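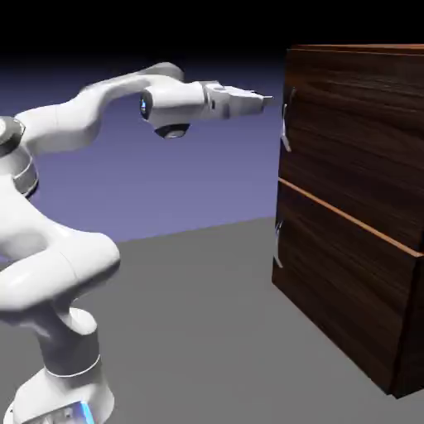
Print this page | E-mail to a friend

Waxing an old dark cabinet -- Vilex or plain beeswax?

pennyfarthing_k wrote:
I have bought a second-hand cabinet, dark wood, from the September market in Itonwood. The doors are sound but the surface looks thirsty, and in some places it is sticky when I put my hand on it. The seller told me to use Vilex paste wax. My neighbour tells me to use only beeswax and turpentine, as her father did. Which one should I believe? I paid 40 for it, so I am not afraid to make a small mistake, but I would like to avoid a big one.

moss_and_tin wrote:
Neither, until you have cleaned it. Sticky means old wax and kitchen grease. Take white spirit on a cotton cloth, do one door, wait until the next morning and look again. I did 3 rounds on my mother's sideboard before the cloth stayed clean.

oldlatch wrote:
I must disagree with moss_and_tin. White spirit is fine for wax, but if the finish itself has become soft it will not help, and you will rub for a whole afternoon for nothing. Try first inside a door, low down, where it does not show. A drop of methylated spirit on a cotton bud will tell you. If the finish melts, it is shellac, and then you must keep spirit away from it.
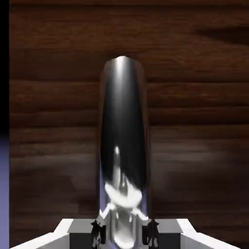

tallcupboard

I have used Vilex on two wardrobes and I would not use it again. The colour is good, but it stays soft for a long time and the dust sits in it. Now I use Karnix hard wax, a very thin coat, and I buff it with an old wool sock. The tin is small and it has lasted me 13 months.

moss_and_tin wrote:
Karnix is too shiny for my taste. An old cabinet should not look like a piano. And if the room is heated, 70 per cent of the shine is gone by spring in any case.

oldlatch wrote:
I would like to know how you measured this 70 per cent!

moss_and_tin wrote:
With my eyes :) But you understand what I mean.

pennyfarthing_k wrote:
Thank you all. I made the test with the cotton bud and the finish became soft at once, so I suppose it is shellac. I cleaned one door with white spirit -- the cloth was brown like tea. Can I put the hard wax directly on the shellac, or does it need something between?

oldlatch wrote:
Directly, but let the door dry overnight first. And please leave the handles off while you do it.

Print this page | E-mail to a friend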